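# Claltier Recipe Card Index

Plain-text transcriptions of handwritten recipe cards from the Jellon and Coughlan kitchens. The set holds 1,298 cards, one card per row. Most are for baking, with a fair number of pickles and a few remedies for coughs that got filed with the soups.

3 comments · 2 shares

## Files

- `cards.csv` — the main table
- `units.csv` — conversions for old measures (gill, teacup, butter the size of an egg)
- `notes.txt` — spelling decisions and open problems

## Columns

- `card_id`: number penciled on the back of the card
- `title`: as written, including misspellings
- `body`: full text, line breaks kept
- `kitchen`: Jellon or Coughlan
- `oven`: temperature if given, otherwise blank

## How the text was made

Cards were typed by hand at Votgate over one winter, ending in January. We tried text recognition on the first 80 and gave up, as grease spots came out as commas. Anything we couldn't read is marked `[?]`. Crossed-out words are kept between tildes — some cooks changed the sugar more than once and the earlier amount can matter.

## Known problems

- 700 cards have no oven temperature. "Moderate" and "quick" are left as words.
- Jellon cards use "soda" for both baking soda and washing soda. Check before you cook.
- Duplicate titles are common. Don't join on `title`.
- Card order inside each box was lost before we started.

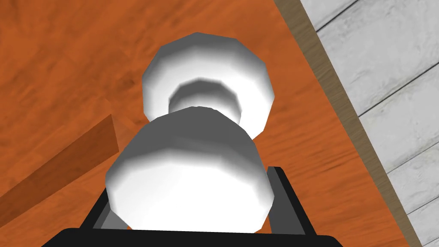 Rekha Garg wrote back that the teacup in `units.csv` is too small for the Coughlan cards, and that the shortbread only comes together with a larger one. She asked for a separate teacup value for each kitchen. That change is planned for version 2 — until then, go by the feel of the dough.

## Use

Free to copy and cook from. Corrections are welcome if you include the `card_id`.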